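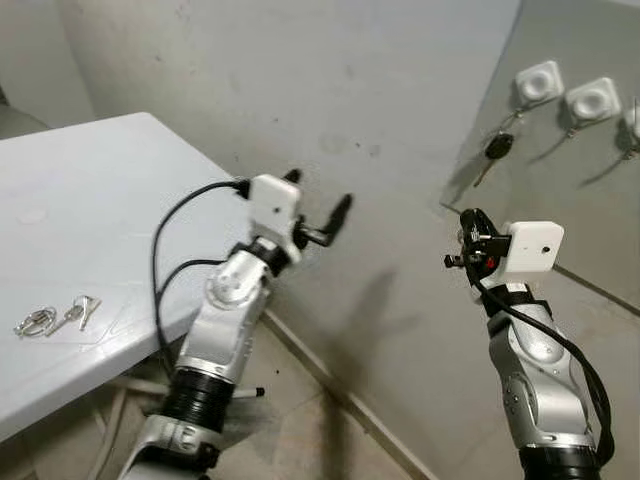

Where should the spare keys to a shared room be kept between bookings?
On their ring, on the table nearest the door, until the next key holder signs for them.

Search the archive Enter keywords Go

14 Jul 2019
Posted by Cho

Re: Irkcombe rooms — keys and tables

> The key sheet for the small room at Irkcombe still says that keys go
> back on the hook. The hook came out of the wall in November and the
> concrete will not take another without a proper anchor. Do we buy a
> key safe, or change the sheet? Also, two of the folding tables are
> scuffed. Do they need replacing?

Taking the points in order.

1. Key safe. Fumero quoted for a surface-mounted model with a four-digit code. It needs four anchors in the same wall where the hook failed. I would not drill there again until the wall has been checked. Change the sheet.

2. Key ring. Two keys to a ring, no tag with the room name. Split rings only; the spring clips opened under load when they were hung from a belt. If a key is hard to turn, use dry graphite. Oil collects grit in the cylinder and the pins start to stick.

3. Numbering. The door key is stamped 921 on the master list. The cupboard key has no stamp and should be entered as "cupboard, unstamped". Please do not scratch a number into it — the last one cut that way snapped at the scratch.

4. Tables. Scuffs on a white plastic top are cosmetic. Melamine sponge and water, light pressure, then a dry cloth. Solvent cleaners dull the surface and the dull patch marks faster afterward. Replace a table only if the crossbar is bent or a leg lock will not seat. Open each one, press down on the corners, and listen for the lock slipping.

5. Stock. Flumura lists the same size of table with a lead time of 14 days. No order is needed at present.

The revised key sheet is in the shared folder under "Irkcombe small room". It replaces the hook line with the table by the door and leaves the signature column as it was. Corrections to the list, please, and not to me directly.

Cho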